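Print this page | E-mail this page
Reading time: 4 minutes

Visit report: Sfeir linen service, finishing hall

The Sfeir plant takes in flatwork from restaurants, clinics and small hotels and sends it back clean, pressed and folded. The open day in July covered the whole building, but the washing side has been written up often enough, and the tunnel washers at Sfeir are not unusual. These notes deal with the finishing hall, and mainly with the hand folding tables at its north end.

Visitors were taken through in groups, starting at the soil sort and following the direction of the work. The hall is a single open room with the ironers along one wall. Large pieces (sheets, table linen over a certain width) go through the ironer and then into a folder, and come out stacked. Small pieces go two ways. Standard napkins are ironed and machine folded. Everything that the folder rejects, plus the orders where the customer has specified a fold the machine does not make, goes to the hand tables.

The hand tables were the part most visitors walked past. There are 4 stations. Each one has a plain top with no raised lip, so that a stack can be slid off sideways onto the cart without lifting. The height is adjustable and is set at the start of the shift. I asked about the surface and was told the main requirement is friction: too slick and the cloth creeps when the second fold is made, too rough and the hem drags. Plurnuvari, the firm that fitted the tables, supplied three trial tops before the plant settled on one. The color was chosen so that white goods show up clearly against it, along with any stain the washer has left behind.

The standard hand fold for small squares is called the quarter. The sequence on the instruction card is as follows:

Lay the piece flat, hem side down.
Bring the far edge to the near edge and match the corners.
Smooth from the center outward with the flat of the hand.
Bring left to right and match again.
Turn so that the folded corner faces the cart.

The result has 4 layers. Pieces from the same order are stacked with the folded corner on alternating sides after every tenth piece, which keeps the pile level and makes it quick to check. 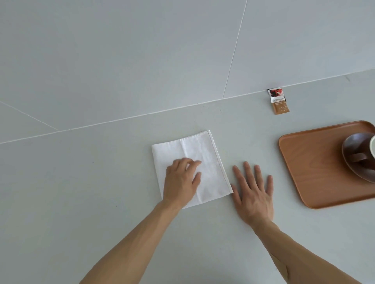 Folding by hand: a white cloth on the table, with the stitched hem along its right side.

Hems are where the difficulty lies. A stitched hem shrinks at a different rate from the cloth it borders, and after enough wash cycles the edge starts to pucker. A puckered edge will not lie exactly on its partner, and the error is carried into the second fold. The card allows a small mismatch at the corners. Beyond that the piece is opened and started over, and if it fails again it goes into the regrade bin. Regraded pieces are sold on as wiping cloths.

Creases left by the ironer are treated separately. A light one is pressed out by hand during the smoothing step. A hard one means the piece went in crooked, and it is sent back. The plant logs these returns by ironer, and the log hangs on a clipboard at the end of the row. It was open for anyone to read - a good sign, in my experience.

Finished stacks are banded in packs of 36 and labeled. The banding machine is a Vimo unit, manual feed, 2 bands per pack. Labels are printed at the station and carry the customer code, the fold code and the shift. From there the carts go to dispatch, where orders are assembled on Brastum shelving by delivery route.

A few practical remarks for anyone attending next time. The hall is warm near the ironers, so leave jackets at reception. Closed shoes are required and are checked. The tour moves quickly through finishing - ask to stay behind at the hand tables and join the following group at dispatch. Coffee is served in the canteen after the last tour, and the fold cards are available there on request. I took the quarter and the pocket fold. The card for the clinic drawsheet was out of stock.

Print this page | E-mail this page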